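Shared Workroom Walk-Through – Checklist and Comments
Wultcombe site, large upstairs room, May round

Form 1571, filled in on foot, so please forgive the rambling.

1. Floor and walkways – NEEDS ATTENTION
Black cables are trailing over the gray carpet next to the white shelf side of the room. I'd love to see them taped down or run under a cover before the next round. Bags could go on the hooks, too, please!

2. Work table – OK
The white top is clean and steady, and I gave it a good lean from all 4 sides. Loose paper and cardboard should go back in the tray when you finish up for the day.

3. Book handling – OK, with a comment
Hold books closed, keep your fingers clear of the jaws, and don't squeeze harder than you need to. Covers dent so easily, and we do want these to go back to the Macaraeg shelf looking nice. 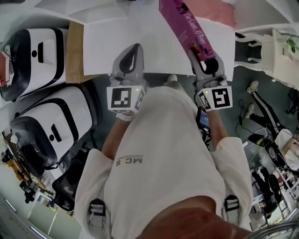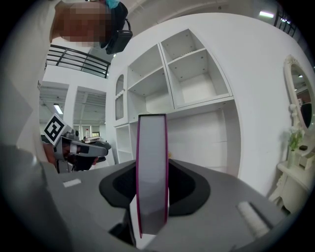

Item 3: the magenta-covered book, "The Giant, O'Brien" in the first picture and edge-on in the second.

4. Seating – OK
All the casters roll, bless them. One armrest screw was a little loose and I snugged it up on my way past.

5. Lighting – OK
Every switch works. The Nusten tubes take a few seconds to come on, so give them a moment before you report one.

6. First aid box – RESTOCK
Down to 3 adhesive bandages and no wipes at all. I've added both to the supply list.

Next check in June.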